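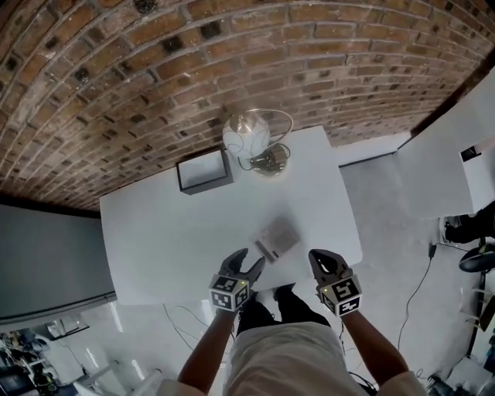 Red brick wall, white table.

2018-09-11

I am a student again. I have a card with my face on it, and the face looks like it's being held for questioning.

Last spring I decided to finish the degree I left lying around in my twenties. Cladlow Community College runs evening sections at its Groltside campus, two bus rides from my apartment, and the brochure said returning adults were "warmly encouraged." I took that to mean there would be a person at a desk. What there is, is Nitum.

Nitum is the portal. You register in Nitum, pay in Nitum, turn in homework in Nitum, and if you have a problem with Nitum you open a ticket, in Nitum. My problem was that I couldn't log in. I explained this to the help line after a long stretch of flute music, and a very pleasant young man told me he had opened a ticket on my behalf and I would be able to follow its progress once I logged in.

My old credits took longer. The college had them, from the first time around, but under a student number with too few digits for the new system. Someone in the records office suggested adding zeros at the front. Someone else in the records office said under no circumstances should anyone add zeros at the front. I went home and had a sandwich, and by January's deadline for spring they say it should all be sorted out. I'm taking fall classes as a "provisional continuing new student," a phrase I've read several times now looking for the noun.

Then there's the book. Intro Statistics requires a textbook, and the textbook costs $172. Fine, I thought, I'll get a used one. My neighbor's daughter took the same class and offered me hers for nothing, with the highlighting already done. But the homework lives on the publisher's site, and to get to the homework you need a code, and the code comes inside the cover of a new book under a scratch-off strip, like a lottery ticket where everybody loses. You can also buy the code alone. It saves you four dollars.

So now I own two copies of the same book. The free one is better. She drew little owls in the chapter on standard deviation.

The class itself I like a great deal. It meets in Baldursdóttir Hall, which my fellow students call Bald Hall, and the room is kept at the temperature of a produce case. I'm the oldest person there by a comfortable margin, unless you count the instructor, and I'm not sure we should. The kids are kind to me. One of them showed me how to take a photo of the whiteboard so it comes out straight, and I showed her how to fold a bus transfer so the machine doesn't eat it, and we both felt we'd come out ahead.

What gets me is how much of going to school now happens before you get to school. I've got a classmate who works nights at the bakery plant and does everything on her phone, including a 1,000-word paper for English comp. She typed it with her thumbs on her breaks. Nitum logged her out for being idle while she was rereading the last paragraph, and took the paper with it. The library has computers, good ones, but it closes at six in the evening, and our class starts at six-thirty. You could set a watch by how neatly those two things miss each other.

I did bring this up. There was a listening session for evening students, held at two in the afternoon. I took a half day off work and went, and I sat in a very nice chair and said that if the library stayed open until nine on class nights, people could do their homework there. A woman wrote it down. She asked whether I'd consider filling out the survey as well, and I said sure, and she said I'd find it in Nitum.

There were cookies, to be fair. I took three.

I've got my first quiz coming up, on reading graphs, and I have studied harder for it than I studied for anything the first time I was enrolled. It's worth 50 points. I can do the graphs. I'm less confident about the browser, which has to be "locked down" during the quiz, and which has so far locked down my printer and, for one long evening, the volume.

The bus home goes the long way past the reservoir after eight. I've been using the ride to read ahead. The owls get better in chapter five.

Posted in: School Daze (the Sequel), Grumbling

3 comments

quietcarol62 wrote:
Went back for my bookkeeping certificate and had the exact same thing with the scratch-off code. Mine scratched off too well and took two of the letters with it. Good luck on the quiz!

busrider_tom_cat wrote:
Ask at the front desk of the public library on the hill, they stay open till eight and let you use the computers with just a student card. Printing is extra though.

pencilstub wrote:
More owls please. Can you post one?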